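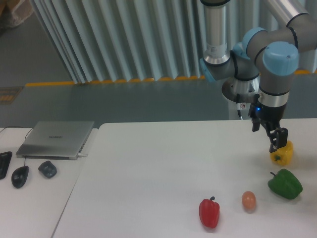
2020년 7월 27일
Hala Mansour, Katsuhiko Kinoshita, Farah Saragih

3. 자료와 주석

3.1 사물의 선정

Clonham 말뭉치의 채소 부분은 모양이 비슷하고 색이 다른 사물을 한국어 화자가 어떻게 구별하여 부르는지 살피기 위해 구성하였다. 중심이 되는 사물은 빨강, 노랑, 초록의 파프리카이며, 여기에 크기와 형태가 뚜렷이 다른 달걀 모양의 물체를 더하였다. 바탕은 흰 탁자로 하였다. 무늬가 있는 식탁보를 쓴 예비 조사에서는 바탕을 기준으로 위치를 말하는 응답이 많아 사물 사이의 관계를 비교하기 어려웠다.

참여자는 40명이고 모두 한국어를 모어로 한다. 참여자에게는 탁자 위의 사물을 전화로 설명하듯이 말해 달라고만 하였으며, 사물의 이름은 미리 알려 주지 않았다. 수집한 발화는 문장 단위로 나누어 984개를 분석에 사용하였다. 전사는 Hafiz Yeoh가, 문장 분할의 검토는 Fikri Pasaribu가 맡았다.

3.2 명칭의 처리

같은 사물을 두고 '파프리카', '피망', '고추'가 함께 쓰였다. 특히 초록색은 '피망'으로 부르는 참여자가 많았고, 빨간색과 노란색에서는 '파프리카'가 우세하였다. 한 사람이 색에 따라 두 이름을 나누어 쓰는 경우도 있었으므로 명칭을 하나로 통일하지 않고 발화된 형태를 그대로 남겼다. '빨간 거', '저 초록색'처럼 색채어만으로 가리킨 표현은 별도의 항목으로 두었다. 달걀 모양의 물체는 '달걀', '계란', '알'이 모두 나타났으며 이들은 같은 지시 대상으로 묶었다.

3.3 접촉과 겹침의 구분

위치 표현 가운데 판정이 가장 자주 갈린 것은 '위에', '붙어', '겹쳐'의 세 가지이다. 그림 1의 배열을 보면 빨간 파프리카는 왼쪽 아래를 향해 기울어 있고, 옆으로 누운 초록 파프리카의 왼쪽 윗부분과 맞닿아 겹친다. 이런 배열에 대해 '빨간 게 초록 것 위에 있다'고 한 문장과 '둘이 붙어 있다'고 한 문장은 서로 다른 관계로 주석하였다. 앞의 문장은 상하 관계, 뒤의 문장은 접촉 관계에 해당한다. '위에'가 받침을 뜻하는지 단순히 화면상의 높이를 뜻하는지는 문장만으로 정하기 어려워, 받침 여부는 주석하지 않았다.

달걀 모양의 물체는 두 파프리카의 왼쪽에 따로 떨어져 있다. 이때 '혼자', '따로'와 같은 부사가 쓰이면 기준이 되는 사물이 문장에 없더라도 분리 관계로 보았다. 노란 물체처럼 일부만 보이는 대상은 발화에 언급된 경우에만 표시하고, 언급되지 않은 것을 누락으로 처리하지 않았다.

그림 1. 흰 탁자 위쪽의 빨간 파프리카와 초록 파프리카, 왼쪽에 떨어져 있는 달걀 모양의 물체. 접촉과 분리의 주석 예.

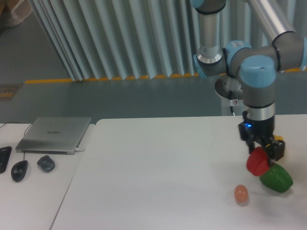
3.4 주석자 간 판정

주석자 2명이 전체 문장을 각각 검토하였다. 판정이 어긋난 문장은 208개였고, 대부분 '옆에'와 '붙어'의 경계에서 나왔다. 해당 문장은 녹음을 다시 듣고 합의하여 정하였으며, 합의하지 못한 경우에는 두 판정을 모두 남겼다. 색채어의 판정에서는 차이가 적었으나 '주황'과 '살구색'은 참여자마다 쓰임이 달라 원래의 표현을 유지하였다.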